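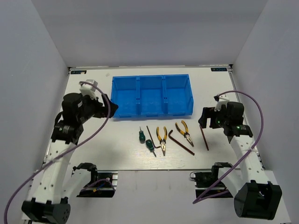 Blue three-compartment bin with two green-handled screwdrivers, two hex keys and the needle-nose pliers.

Search the help pages All topics Go

How should I divide a small set of hand tools across a three-compartment bin?

Posted by adley_bench, Wednesday, 7:40 am

I have one open plastic bin with three compartments side by side, and a small set of tools that currently lives on the bench surface. The tools are a short screwdriver with a dark green handle, a second green-handled screwdriver, a slender hex key, a larger hex key, and a pair of needle-nose pliers with yellow and black handles. The bin is empty at present and I would like to settle the layout before anything goes in.

My first plan was by type: screwdrivers left, hex keys centre, pliers right. My second was by frequency of use, which would put one screwdriver, the pliers and the larger key together and leave the remainder in the other two compartments. I can't tell which holds up better over time. The bin will stay on a white work surface near the back edge, so I am reaching over whatever job is in front of it.

Secondary points: handles up or handles down, and is it worth lining the compartments? The tools share the bench with small fasteners and I don't want those ending up in the bin.

nikolovski_fit, 9:15 am

Sort by type. Frequency sorting works when there are enough tools that searching takes time, and you don't have that many. With a type layout, an empty place tells you what is missing at the end of the day. With a frequency layout you have to remember which tools you considered frequent in November.

I would change your order. Put the pliers in the centre compartment. They are the widest item once the handles spring open, and in an end compartment they tend to lean over the outside wall and get knocked. Screwdrivers go on the side of your dominant hand, hex keys on the other.

Orientation depends on depth, so measure the compartments first. If the walls come up past the middle of the shaft, stand the screwdrivers tip down, handles up. If the bin is shallower than that, lay them flat with all handles facing the front lip. Don't mix the two. Lay the hex keys flat in either case, long arms parallel and short ends at the back. A hex key standing on its long arm rotates whenever the bin is moved, and the short end hooks on its neighbour.

Pliers go in jaws down and closed. If yours have a return spring, a wide rubber band around the handles is adequate.

Lining: yes, 3 mm closed-cell foam, cut slightly oversize so it grips the walls. If the inner walls are ribbed, cut the foam to the floor only and leave the sides bare. Full side liners on a ribbed wall lift at the corners and collect filings behind them. Tip the bin out when you wipe the bench down.

For the fasteners, use a separate lidded tray. Anything open within reach of a work surface will eventually hold a washer.

pluvcombe82, 12:05 pm

Agree on type. Label the front of each compartment as well. We did this in the workshop at Benelgate, where we have 7 of these bins in a row, and tools started going back to the right place with no further instruction. Use a paint marker; printed tape peels on some plastics.

I don't bother with foam. It absorbs oil and goes grey.

adley_bench, 5:30 pm

Thanks, both. I measured and the compartments are too shallow to stand the screwdrivers up safely, so everything will lie flat. Pliers to the centre as suggested. I will try one compartment with foam and leave the others bare for comparison.

One follow-up: the two hex keys are easy to tell apart by size, but I intend to add some intermediate sizes. Do they stay loose in the one compartment?

nikolovski_fit, 6:10 pm

Loose is fine for a few. Past that, use a folding set or a drilled block with the sizes marked beside the holes. Check that the block fits the compartment before drilling it. Mine didn't.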